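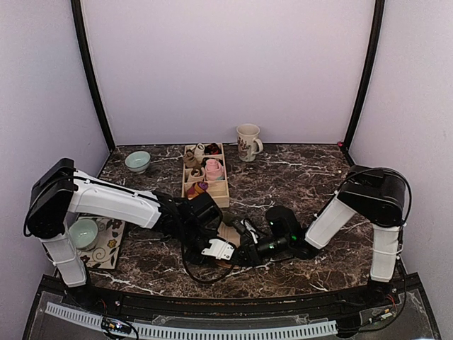

**Veining** in decorative stone is the pattern of narrow bands that differ in color or texture from the surrounding rock. The term is used in geology for mineral-filled fractures and in the stone trade for almost any linear marking, including printed lines on imitation surfaces. The two uses overlap but do not match.

## Formation

Most veins in marble and limestone begin as fractures. Water carrying dissolved calcium carbonate moves through the opening and deposits calcite on the walls until the gap is closed. White and cream veins are usually calcite with few impurities. Iron oxides produce yellow, pink, or red tones, and clay or organic matter produces gray to black.

A fracture may open and seal many times. Where one vein cuts across another, the vein that is cut is the older of the two. Stylolites, the jagged dark seams common in limestone, form by pressure dissolution and are not true veins, although fabricators group them together.

Many brown stones sold as marble are limestones that accept a polish. Geologists reserve the name marble for carbonate rock that has been recrystallized by heat or pressure.

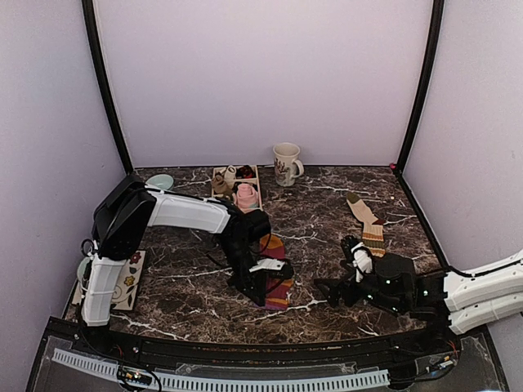
*Maintained by the Department of Building Materials, Itdale Technical Library*

## Trade description

Vein patterns are described by density, direction, and contrast. The Bakker scheme, used in the Itdale catalog, divides them into 12 classes, from "clear" (no visible lines) to "brecciated" (angular fragments in a lighter matrix). Maarten Jansen revised the scheme to separate webbed patterns, in which fine lines join at many angles, from drifted patterns, in which most lines share one direction. The catalog lists 774 reference slabs, of which 538 are brown or gray.

Direction depends on how the block is sawn. A cut across the bedding gives long parallel bands (vein cut). A cut parallel to the bedding gives cloudy or scattered markings (cross cut or fleuri cut). Adjacent slabs opened like the pages of a book give a mirrored pattern known as book matching.

## Imitation

Printed laminates, engineered quartz, and porcelain panels all reproduce veining. On a printed panel the lines stop at the surface; in natural stone they continue through the edge. Repeats are a second indicator. The Rolwood pattern library holds more than 874 scans, each stored with its repeat length.

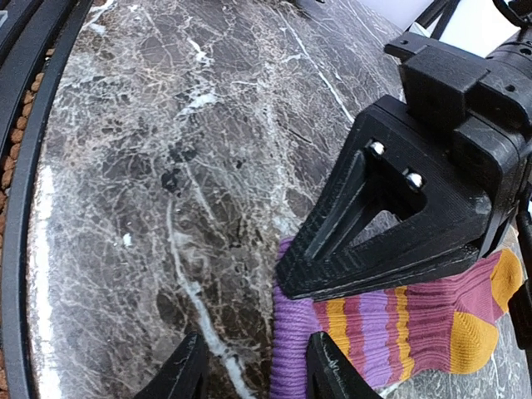 *Striped ribbed sock on a polished surface with a dense web of cream, pinkish, and whitish lines.*

## Weakness and repair

Sealed veins can be as strong as the host rock, but partly filled ones are planes of weakness. Slabs with open veins are commonly backed with fiberglass mesh and filled with tinted resin before polishing. Resin fill may yellow under sunlight and can show as a dull line under low-angle light. Cutouts for sinks are placed away from long diagonal veins where the layout permits.

## See also

- Book matching
- Flemomari quarry
- Stylolite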